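Why do scratches happen?

Have a look at something metal in your home. A baking tray is a good one, or the bottom of the kitchen sink, or an old lunch tin. Tilt it under a lamp and you'll probably find lots of thin, pale lines running every which way. Those are scratches and scuffs, and every one of them was made when something rubbed against the metal!

Hard beats soft

Scientists who study rocks and metals use the word hardness for how well a material stands up to being scratched. When two things rub together, the harder one usually leaves its mark on the softer one. Your fingernail can scratch a candle but it can't scratch a coin. A steel nail can scratch a coin easily (ask before you try this one, and pick a coin you don't want to spend).

Diamond is the hardest natural material most of us will ever hear about. Talc, the soft mineral used in some powders, is so soft you can scratch it with your fingernail.

What about paint?

Lots of metal things wear a coat of paint. Paint is thin and it's often softer than the metal under it, so it gets marked first. Sometimes a knock loosens a bit at the edge, then the next knock lifts a bit more, and the paint begins to flake. If you've ever picked at a flaky old fence you'll know how the edges go crinkly and rough.

Little rubs add up

One rub hardly does anything. But imagine a toy box that gets used 35 times a week. After ten weeks, that's 350 rubs, and some toys have sharp little corners! The floor of a box usually cops the most, as that's where everything lands and slides.

My neighbour Calum Rutherford has a metal toolbox that belonged to his grandad. The lid is still a lovely dark colour, and the inside is so scuffed it looks like somebody has been skating in it. I think the inside is the best part.

A bin with plenty of marks

Big metal bins get scuffed too. Look for the pale marks on the grey floor of this one, then find the white strip near the back with its flaking, speckled edges. A soft toy wouldn't leave much of a mark on metal, but a hard block with corners might. 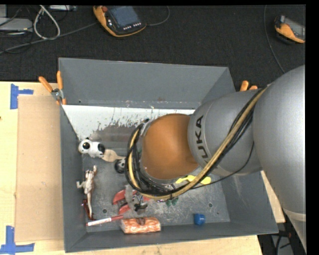
A grey metal bin with scuffs on its floor. Can you spot the black and white toy animal?

Try it yourself

You'll need an old metal lid, a cotton ball, a wooden stick, a plastic spoon and a small stone. Rub each one on the lid ten times, in its own spot, pressing the same amount each time. Which one left a mark? Wipe the lid with a damp cloth and check again, because some marks are only dust or a bit of plastic left behind. A real scratch will stay put!

Words to know

Hardness: how well something resists being scratched.
Scuff: a mark made by rubbing or scraping.
Flake: to come off in small, thin pieces.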